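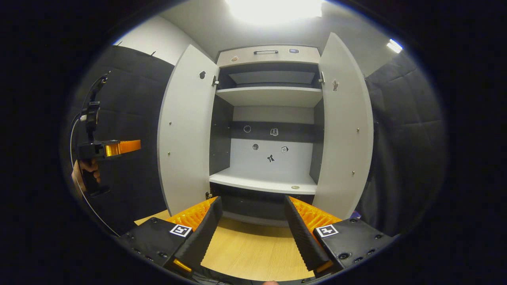

Report on the Visit to the Cetimton Readers' and Writers' Fair

Prepared for members of the Wulard Library Network by Xinyi Zheng, Programs and Collections

In January the Network sent two representatives to the Cetimton Readers' and Writers' Fair, held over a weekend at the Cetimton Civic Hall. The purpose of the visit was to assess new commercial fiction for the coming purchasing round, with particular attention to romance, and to meet publishers whose titles are in steady demand at our branches. Jingyi Long, who coordinates reading groups across the Network, attended both days. The present author attended on the first day and for the closing session on the second.

Background

Romance accounts for a substantial share of paperback loans in the Network and an even larger share of reservations. At the time of the visit our catalogue listed 1094 romance titles, many of them single volumes from series that were never completed. Branch staff have raised this concern in successive annual reviews. A reader who borrows the second book of a trilogy and finds that the third is not held will generally ask for it at the desk, and the interlibrary loan request which follows costs more than the book.

Arrival and registration

Doors opened to trade and library visitors at 9 am, an hour ahead of the public. Registration was prompt. The programme booklet, however, had been printed before several changes to the afternoon, and corrections were posted only beside the main staircase. Members planning to attend next year are advised to check the board on arrival.

The hall was arranged by genre, with romance and family saga along the eastern wall. This was a sensible decision on the part of the organisers, although the aisle became difficult to pass once signings began. A visitor using a wheelchair was redirected through the catering area, and we have mentioned this in our feedback to the Fair.

The publishers' stands

Pruvost occupied the largest stand in the section. Its list leans towards contemporary romance with rural and coastal settings, and its representative was well informed about library supply. Pruvost now offers complete series at a fixed price per set, with replacement of individual volumes for two years. The bindings examined were sound. Large print editions are available for the more established authors only, and usually appear some months after first publication.

Atero is a smaller press and was exhibiting for the first time. It publishes historical romance and a modest number of titles in translation. Ms Long considered these the most interesting books in the hall and spent a good part of the morning reading opening chapters at the stand. She noted the quality of the dialogue in particular, and the fact that the translators are named on the front cover. Atero does not yet have a library supplier, so any order would have to be placed directly and catalogued by our own staff.

Several self-published authors shared tables near the rear entrance. Standards of editing varied widely. We collected seven sample copies, which have been passed to the reading group convenors for comment.

Sessions attended

The morning panel, "The Second Book", dealt with the difficulty of following a successful debut. It was well chaired. The discussion of reader reviews was of most relevance to our work: two of the panellists described receiving long and affectionate messages from readers who had been moved by a first novel and were plainly anxious about what would become of its characters. One admitted that she had altered an ending as a result, and now regretted it.

The afternoon session on reading groups drew an audience of 300 and was moved to the main auditorium. Ms Long contributed from the floor on the subject of groups that read romance exclusively. She observed that members of such groups tend to be quick, critical and very well read within the field — a point received with some applause. The remainder of the session turned to discussion notes and whether publishers should supply them. Opinion was divided. Our own convenors have generally preferred to write theirs.

The closing session was shorter than advertised owing to the late arrival of a speaker. The reading that replaced it, from an unpublished manuscript, was pleasant but difficult to hear from the back rows.

Matters for consideration

It is proposed that the Network request a formal quotation from Pruvost for the completion of series already partly held, beginning with those carrying the most reservations. A small trial order from Atero is also proposed, to be shared between the Wulard central branch and one regional branch. Ms Long has offered to prepare shelf cards for the translated titles.

Catalogues from both publishers may be consulted in the staff workroom. Branches wishing to nominate series for completion should send the author, series name and missing volume numbers to Programs and Collections before the purchasing meeting.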